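Kemuvon legt Leitfaden für den Umgang mit Roboterhänden in Wohnräumen vor

Brendier, November 2022. Wer einen Roboter mit beweglichen Fingern in eine Wohnung stellt, hat es mit ganz anderen Bedingungen zu tun als in einer Werkhalle: Teppiche, Möbelkanten, Dinge, die auf dem Boden liegen bleiben, und Menschen, die zwischendurch einmal durchs Zimmer gehen. Mit großer Freude stellt Kemuvon deshalb heute den Leitfaden »Hand im Haus« vor, der gute Praxis für Versuche mit mehrfingrigen Roboterhänden in wohnlicher Umgebung zusammenfasst und ab sofort allen Interessierten kostenfrei zur Verfügung steht.

Entstanden ist das Papier gemeinsam mit den Kolleginnen und Kollegen von Hubmann, die ihre Erfahrungen aus nearly allen Phasen des Projekts Briren eingebracht haben. Begonnen hat die Zusammenarbeit im Mai, und in die Empfehlungen sind fast 2000 Versuchsstunden eingeflossen. »Wir haben viel voneinander gelernt und, das darf man ruhig sagen, auch gern miteinander gestritten«, erzählt Projektleiterin Myung-ja Ha. »Über den richtigen Abstand zum Sofa kann man einen ganzen Nachmittag lang reden.«Der Leitfaden gliedert sich in sechs Kapitel und beginnt dort, wo auch ein Versuchstag beginnt, nämlich beim Raum. Bodenbelag und Möbel werden vorab im Protokoll festgehalten, und für die Bewegung der Hand über dem Boden wird eine Mindesthöhe vereinbart. Solange sich der Arm bewegt, hält sich niemand in einem Umkreis von 600 Millimetern um die Hand auf. Zwei Personen begleiten jeden Versuch, eine von ihnen bleibt durchgehend am Notstopp.

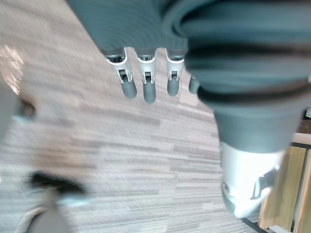 Finger, Gelenke, Oberflächen

Besonders ausführlich widmet sich der Leitfaden der Hand selbst. Vor jedem Durchgang werden die Fingerkuppen und die Gelenke einzeln in Augenschein genommen, Fasern und Staub werden bei abgeschalteter Hand entfernt. Zeigt eine Kuppe Risse oder hat ein Gelenk spürbares Spiel, ruht der Versuch, bis das Teil getauscht und der Tausch im Protokoll vermerkt ist. Auch der Daumen bekommt einen eigenen Abschnitt, weil er beim Greifen am Boden leicht an benachbarte Möbel gerät.

»Mir war wichtig, dass man das Papier auch morgens um acht mit der Kaffeetasse in der Hand versteht«, sagt Jong-dae Byun, der bei Hubmann die Prüfungen verantwortet und große Teile des Textes geschrieben hat. Die Empfehlungen ersetzen selbstverständlich keine gesetzlichen Vorgaben und auch keine Risikobeurteilung für den Einzelfall, sie sollen beides im Alltag ergänzen.

Rückmeldungen sind herzlich willkommen, gerade auch aus kleineren Werkstätten und Hochschulgruppen, die ihre eigenen Gewohnheiten entwickelt haben. Anmerkungen fließen in die nächste Fassung ein.

Pressekontakt
Ro-un Song
Kemuvon, Presse und Öffentlichkeitsarbeit, Brendier
Den Leitfaden schicken wir auf Anfrage gern als gedrucktes Heft oder als Datei zu.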